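2023年3月13日

今天主要做的事是收拾工作间靠窗那一头,顺便把地毯清了一遍。本来打算上午弄完,下午回去接着写织带的记录,结果从早上一直弄到天快黑,织带那边一个字也没动。写得散一点,大家将就着看,以后谁再收拾这块地方,至少知道东西都挪到哪里去了。

先说地毯。我们这间铺的是方块地毯,深灰色,短绒,一块一块拼起来的,平时走来走去不觉得,蹲下来才看得出接缝。上回清理还是去年7月,那次只吸了中间的走道,桌子底下没有动。这次我把两张矮桌都推到墙边,从门口往窗户那边一排一排吸过来,吸头顺着绒的方向走一遍,再横着走一遍。横着走的那一遍其实更管用,绒里夹着的线头会被带起来。线头真是多,棉的、麻的,还有拆Jutach那批样布的时候掉的短纤维,卷成一个个小团,躲在桌腿后面。集尘盒倒了2次,第二次倒的时候不小心洒了一点在门口,又回头重新吸,心里有点懊恼,不过也就这样了。

地毯上那几道彩色的细条纹,我一直很喜欢。红的一道,偏橙,有一段边上还带一点蓝绿。当初选地毯的时候有人嫌花,说灰的就够了,我倒觉得幸好有它,冬天下午光线暗,整间屋子灰扑扑的,看到那一道红,人会精神一点。收拾的时候还有个用处,可以拿条纹当准线,桌子推回来,桌边跟它比一比,歪没歪一眼就知道。以前我们老是拿卷尺量,量完了还是歪。

然后是篮子。窗边这一头堆的篮子和盒子,大大小小,多半是做Ilta那个收纳项目的时候留下来的。项目早就结了,篮子却一个也没舍得扔,今天装一点线,明天塞一把剪刀,最后谁也说不清哪个里头是什么。我的办法很笨,就是把它们一个个端到地毯上,倒出来,擦干净,再决定装什么。坐在地上做这件事比站在桌边舒服,东西摊得开,滚也滚不远,就是起身的时候膝盖要响。

擦篮子费了些工夫。编织的纹路细,格子眼里全是灰,干布擦过去只能擦到凸起来的那一层。我试了三种办法,记在这里:

- 干毛刷:快,表面的浮灰能刷掉,格子里面的还在,而且灰会飞,刚吸过的地毯又落一层。要刷就先刷篮子,后吸地毯,顺序我今天弄反了。
- 湿布拧干再擦:适合边沿,白边擦完亮堂不少。侧面不太行,布会挂在纹路上,起毛。
- 软牙刷蘸一点肥皂水,顺着格子斜着刷,再用布按干:最慢,效果最好。刷完一定要倒扣着晾,别急着装东西,底下的水不容易干透。

带提手的那种还要看看提手。细铁丝弯的,用久了会往一边歪,端起来篮子就斜,里面的东西都滑到一头。我用手慢慢扳正了几个,不要用钳子,钳子会在上面咬出印子。有一只提手和篮身连接的地方松了,穿了一段麻线绑住,先这么用着,要是哪位同事有更好的法子,请直接动手,不必问我。

标签的事也一并说了。旧标签用的是Quiroga的纸签,200张一盒,当时图便宜,胶太黏,撕下来总留一层,篮子边上一块一块发黄。今天凡是有残胶的,都先用吹风机热风吹一会儿,再拿橡皮慢慢搓。以后篮子上别贴纸了,改用小吊牌,拿棉线系在提手上,换内容的时候把牌子翻个面就行。吊牌我裁了一小叠,放在左边第一个抽屉里,打孔器也在,用完请放回去。

下面是分好的去处:

| 内容 | 放在哪里 |
|---|---|
| 棉线、麻线(整卷) | 窗下矮柜,上层 |
| 零线头,还能用的 | 门边的盒子 |
| 布样,Jutach那批 | 矮柜下层,平放,不要卷 |
| 剪刀、拆线器 | 左边第二个抽屉 |
| 颜色鲜亮的杂件 | 白色编织篮,先放地上 |
| 认不出来的 | 纸箱,留到月底 |

“颜色鲜亮的杂件”这个说法很不像话,我知道。可是有些东西确实不知道该归到哪一类,大小不一,形状也怪,扔了可惜,单独给它们找个地方又不值得。放在白篮子里起码显眼,谁想起来要用,走过去低头就看见了。白篮子衬深灰的地毯,自己看着也高兴,这一点不算理由,但我还是写下来。

翻东西的时候找到了旧的领料本,Zidau那一栏最后一笔写的是748,后面没有单位。是米还是克,我想了半天也想不起来,当时写的人八成觉得自己肯定记得。我把那一页折了角放在桌上,知道的人请在旁边补一下。另外提醒一句(也是提醒我自己),以后领料写数字,后面一定带单位,哪怕潦草一点。整卷棉线的那一项就写得很好,3000米,清清楚楚,接着往下算就行。

中间歇了一次,泡了茶,坐在窗边看外面。屋子收到一半的时候其实是最乱的,盒子盖子满地,连站的地方都要挑一挑,那时候很容易泄气,想着不如全塞回去算了。我的经验是这个时候不要去看整间屋子,只看手边这一只篮子,弄完一只推到墙边,再拿下一只。茶喝完,不知不觉也就过了那个坎。
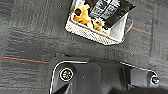
最后修改:2023年3月13日,傍晚

白篮子里的东西暂时还是混着放的,橙黄色的那件最抢眼,旁边还有一小块皱皱的、发黄的,我没有细分。下次谁有空坐下来,可以把它们摊开看一看,能配成一组的就配起来,配不成的挪到纸箱里。篮子斜着放没关系,只是走路的时候当心提手那一圈铁丝,它往外伸出来一截,裤脚容易勾到。要是觉得碍事,就挪到矮柜旁边去,别往柜子顶上放,上面那块板有点斜。

地毯上零星还有些白色的小点,多半是线毛。收工的时候吸尘器已经收进柜子了,实在懒得再拖出来,用胶带粘一粘也行。胶带挂在门后,粘过的请直接丢掉,不要再缠回卷上(上次缠回去的那一卷,我花了好久才找到头)。

还没做完的:

- [ ] 矮桌推回原位,拿条纹对一下边
- [ ] 牙刷换一把新的,这把刷毛已经趴了
- [ ] 吊牌写字,现在只系了空白的
- [ ] 领料本那一页补单位
- [ ] 纸箱月底之前大家都来翻一遍,有想留的自己拿走
- [ ] 织带的记录,明天接着写,上次写到第二组的松紧

晾着的篮子倒扣在窗台上,边沿摸着还有点潮,明天早到的人请翻过来看看,干了再往里装线。窗户我留了一条缝,晚上要是下雨,最后走的人帮忙关一下。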